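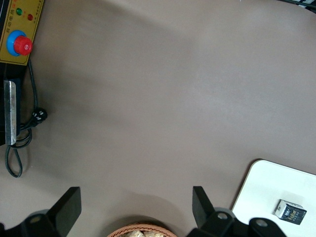 Yellow control panel at the table edge, red stop button on its blue collar.

May, afternoon. Serena wants the machine left where it is. I'm not convinced. The power cable comes out behind the housing and drapes onto the table, right where we'd lay out work. Eetu says 15 minutes to reroute it. I'd say nearly 50. The red lettering along the panel's right edge still needs a proper translation; Kalevi's guess, something to do with electric heat, isn't good enough for a label. Ask Ojala for the manual again.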